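Cleaning Up Dry Spills on a Wooden Table
Kitchen tips, updated 2019-06-11

Small grains get everywhere, and a wooden tabletop makes them hard to chase.

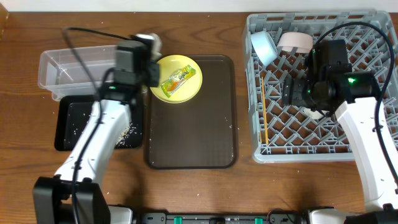 Jaruwan Klinhom wrote in to say that a damp cloth is the wrong thing to start with. Dry rice picks up water, sticks to the wood and smears when you wipe. She sweeps first and wets the table last, and we now do the same.

Take off whatever can be moved. Cups and plates go first, then the dish rack. Lift a rack straight up and tap it over the sink, as grains lodge in the slots.

Trays need emptying before you touch the table. Tip them one corner down over a bowl. A dark tray is handy under any pouring job because white grains show up on it.

Brush with the grain of the wood, toward you, into a second tray held just under the edge. A clean two-inch paintbrush works better than a hand broom. The Kodon bench brush is fine too, but its bristles are stiff and flick rice onto the floor.

Do the far edge by the wall last. Run a folded index card along it to pull the grains out.

Now use the damp cloth, well wrung, and dry the table right away.

For storing rice, a clear lidded box lets you see when you are running low. Pour from the bag with the box standing on a tray. Let washed boxes dry overnight with the lid off before refilling.

See also: Getting flour out of drawer runners (114 comments)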